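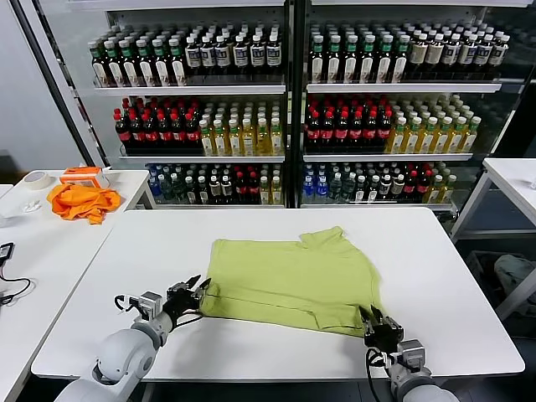 Print | E-mail

Mevon Shirt Reuse, progress report to the Ondville Fund
Submitted by Iker Aranda
Period covered: the 13 weeks to the end of May

1. Where we stand

The grant agreement says we will take returned event and staff shirts, get them clean, fold them to one standard and put them back into use through the counter at Sukprasert. It also says we will show that this costs less than buying new ones. The first part is happening. I can't tell you yet that the second part is true, and I would be careful with anyone who says it is, including our own March update, which I have reread and which was too cheerful.

We took in 672 shirts during the period. That number is solid: every bag is counted at the door and again before washing, and the two counts match. What happened to the shirts afterward is less solid. Nearly 50 of them have no entry after the wash. They may be sitting in a bin under the wrong size, or they may have gone out without being logged. I've left them out of the reissue total until we know.

2. Folding

Folding was supposed to be the easy part of the budget. It has taken more table time than any other step and I don't think the original estimate was ever tested on a real shirt. The application assumed a flat garment going onto a flat surface. Shirts come to the table slightly rumpled even when they have been laid out well, and a collar will fold up on itself and stay that way unless it is dealt with before the first fold. If the collar is missed, the finished square has a lump at one end and the stack leans.

The method we settled on is plain. Spread the shirt, take the hem at both lower corners, pull it straight, then fold. Holding both corners matters more than I expected. With one corner held, the hem drifts and the side seams end up in different places on every shirt. The written guide has been changed to say so. It used to say "smooth thoroughly," which told people nothing.

The lime-green shirts are the ones we use for checking the method. They show up well on the white tabletop, and a crooked seam is easy to spot from a few steps away. I'd point out that this makes our check look better than it is. A white shirt on a white table is a different job, and the fold check has not been run on white shirts at all. It should have been.

You asked in your last letter whether the folded size could be reduced so that more fit on a shelf. It could. I don't recommend it. A smaller square means an extra fold, and the extra fold puts a crease across the chest that customers notice. The Kilby order was sent back over exactly that.

3. The room

The folding table is still in front of the drinks coolers. The application called this a temporary arrangement. It has become the arrangement. Sukprasert needs the bottles where shoppers expect to find them, and the lease on the side room that was meant for us has not been signed.

I've heard two claims about this spot and don't fully believe either. One is that people who come for a cola see the shirts and ask about them, so the location advertises the project. We have no record of a single reissue that began that way, and we didn't set up any way of recording it. The other claim is that the coolers make the clothes damp. I looked for damp shirts for a month and found none. What I did find was that restocking and folding want the same strip of floor at the same time, usually at 10 in the morning, and that folding stops when it happens. Moving the start of folding to the afternoon would fix most of this and cost nothing. We will do that from next month whether or not the side room comes through.

The table itself is fine. It's big enough for a shirt laid open with working room beside it. The request for a second one, which appears in the budget as line 2, can be withdrawn until there is somewhere to put it.

4. Money

Spending on washing is in line with the plan. Spending on bags and labels is over, mostly through my ordering the labels in the wrong size and having to order again. The wrong ones can't be returned. I have not moved anything between lines without asking.

The cost per reissued shirt is the figure you want, and I'm not giving it in this report. I could divide what we spent by the shirts we logged, and the answer would look reasonable, but it would leave out the floor space, which Sukprasert isn't charging for and might start to. It would also treat every reissued shirt as one that somebody would otherwise have bought new. For the Kilby shirts I believe that. For the loose ones handed over the counter I don't see how we'd know.

5. What we'll do before the next report

Find or write off the unlogged shirts.
Run the fold check on white and dark shirts, same method, same table.
Move folding to the afternoon.
Ask each customer at the counter one question: would you have bought a new one? The answers will be rough and I'd still take them over what we have.
Get a yes or a no on the side room.

6. A request

Please don't release the expansion payment on the strength of this report. Mevon would like to have it, and there is some feeling here that I should be asking for it now. I'd sooner ask once the cost figure exists. If the timing of your own budget makes that awkward, call me and we can talk about a smaller amount tied to the white-shirt check and the counter question.

Iker Aranda
Mevon

Print this report | E-mail this report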